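Kilerton measles outbreak

The Kilerton measles outbreak was a cluster of measles cases in the town of Kilerton and the neighboring district of Oshima. It began in July 2024 and was declared over on 2024-10-11. The Plolmont Public Health Unit recorded 157 confirmed cases, of which 123 were in children under the age of 12. Two people died.

Background

Measles is spread through the air and can infect a person who enters a room up to two hours after an infected person has left it. Kilerton had recorded no locally acquired cases for many years before the outbreak. School vaccination records in the area were kept on paper, and gaps in them were not noticed until contact tracing began.

Course of the outbreak

The first patient was a traveler who visited the Kilerton clinic with a fever and was sent home. A rash appeared three days later. Most of the early cases were linked to a summer day camp, and later ones to households in Oshima.

The health unit's medical officer, Eun-ji Woo, ordered the camp closed and asked unvaccinated contacts to stay home for 21 days. 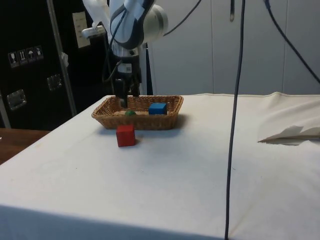

Response

Walk-in vaccine clinics opened at the Skisitz community hall and at two schools. Infants between six and 11 months old were offered an early dose — normally given only before travel — and still needed the regular doses afterward. Hospital visits were limited until the outbreak ended.

Aftermath

A review led by epidemiologist Soon-im Ma found that lab results had been delayed by shipping samples outside the district. It recommended local testing and electronic school records. The Oshima school board adopted the records system the following year.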